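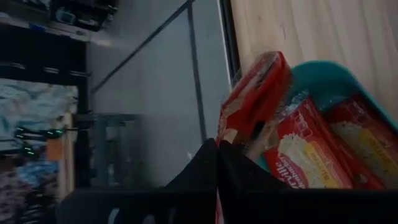
Section 3. Planning and Budgeting Before You Order

3.1 Scope of this section

This section covers the purchase of one Tarker bench arm with the Yen two-finger gripper, for sorting and packing small retail goods. Complete it before you send an order form. Mounting and wiring are covered in Section 4. Teaching of pick positions is covered in Section 6.

The steps assume a single station with one operator nearby. For two or more stations, complete the steps once per station and add the results on Sheet B.

Prices are in US dollars, before tax. They were last checked on 20/06/2021.

3.2 Describe the goods

1. List every item the arm will be expected to lift. Group items by packaging type: rigid box, bottle, soft packet, or wrapped packet.

2. Weigh the heaviest item in each group. The Yen gripper is rated for a load of 534 g at full arm reach. Enter the weight on Sheet A, line 1.

3. Measure the narrowest side of each item at the point where the fingers will close. Enter the result on line 2.

4. Mark any item that has a clear outer film. Film reflects light and can shift over the product inside. These items need the padded fingertips (see 3.4) and a longer trial.

Note: Microwave popcorn, sauce pouches and similar flat packets count as soft packets even when they feel stiff. If they are also wrapped in film, enter them as wrapped packets.

CAUTION: Do not base the order on the average weight of the goods. A load over the rated limit will stop the arm and can damage the wrist joint. Damage from overload is not covered by the warranty.

3.3 Plan the station

1. Choose a table that does not rock. A plain wooden table is acceptable if the top is thick enough for the clamp plate. Check the clamp drawing in Section 4 first.

2. Mark the base position with tape. Measure from the center of the base to the far inside edge of the farthest bin. This distance must not exceed 772 mm.

3. Choose the bins. Use bins with rounded corners and a smooth rim where possible. Packets catch on sharp inner corners, and the fingers need room to open beside the item.

4. Pick a bin color that differs clearly from the goods. Red packaging in a teal or blue bin gives good contrast for the wrist camera. Red packaging in a red or orange bin does not.

5. Leave 500 mm of clear floor on the operator side of the table - more if carts pass behind the operator.

6. Check the lighting at the hours when the station will run. Strong overhead light on clear film produces bright spots in the camera view. If this occurs, budget for the diffuser panel.

Note: Packets lying side by side and tilted against the bin wall are harder to pick than packets standing on edge. If the goods will arrive in this state, write "mixed" on line 5 of Sheet A. The trial period should then be extended as described in 3.6.

3.4 Select the options

Required for all orders:
Arm, base and controller
Yen gripper with standard pointed fingers
Wrist camera and cable
Emergency stop button with mount

Required for some orders:
Padded fingertips, pair - for any item with clear outer film
Diffuser panel - for stations under strong overhead light
Fakomov floor stand - for sites with no suitable table

The padded fingertips are wear parts. Order one spare pair at $103. The arm must not be run with one padded and one bare finger.

The Esier software license is charged per controller, not per user. A controller moved to another station keeps its license.

3.5 Prepare the budget

1. Copy the option prices from the current price sheet to Sheet B, column 1.

2. Add freight. The arm and controller ship in separate cartons and may arrive on different days.

3. Add bins and tables at local prices. Include at least two spare bins of the same model and color. A change of bin means the bin position must be taught again.

4. Add operator time for training and for the trial period. This line is often left out and is usually larger than the accessory lines.

5. Add wear parts for the first year.

6. Enter the total on line 12 and have it signed by the person who holds the equipment budget.

CAUTION: Do not leave out the emergency stop to lower the total. The controller will not start without it.

3.6 Plan the trial

1. Reserve the station for five working days after installation. For goods marked "mixed", reserve ten.

2. Use real stock in its final packaging. Empty or refilled packets bend differently and give false results.

3. Record each missed pick, dropped item and torn wrapper on Sheet C.

4. Send Sheet C to the supplier before ordering a second station.

Sites that order by the end of March can normally schedule installation in the same quarter. Delivery of the floor stand takes longer and is quoted separately.

Questions about Sheets A to C should be addressed to I-hsuan Tai, Applications Planning. Include the controller model and a completed Sheet A with the request.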